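Letters and Words > Early spelling at home
Thread: Whiteboard word + wooden blocks, anyone else hooked?

clamer_kitchen
We've been doing this for 2 weeks and I'm a total convert! I write one short word on a small whiteboard in big capitals, tip the wooden alphabet blocks out on the floor and my daughter hunts for the letters. Three-letter words only so far. She asks for it before breakfast!

Neruvby
Love it. Do you sort the blocks first or leave them in a heap?

clamer_kitchen
Heap, always. The rummaging is half the fun (noisy on a hard floor though, be warned).

Cherkaoui
I'd sort them, personally. My son gave up when he had to dig through all 26 letters. We put out 12 and he was far happier.

vistis26
Going to disagree a bit, Cherkaoui. Mine loves the digging. What I would change is the colour words. If you write RED in blue pen and the blocks are printed in all sorts of colours, isn't that asking for a muddle?

Neruvby
Depends on the child, surely? Mine can't read the word yet, she's just matching shapes.

clamer_kitchen
Good point about the pen, vistis26, I hadn't given it a thought! We did RED this morning and she went looking for the E first, because it's in her name.
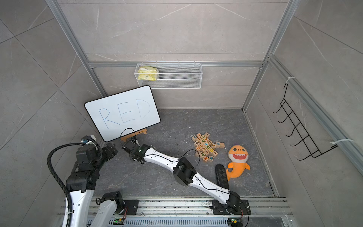 I'm keeping colour words in because she adores them, but I might dig out a red marker and see if she notices. BLUE next, once she's happy with four letters. Oh, and a little easel for the board is well worth having, ours kept sliding flat when it was just leaning.

Cherkaoui
OK, the easel I'm sold on. Still sorting my blocks!

vistis26
Try CAT and DOG too. And soft toys make a lovely audience, ours have to be told every word twice.

Neruvby
Trying a heap after tea. Will report back.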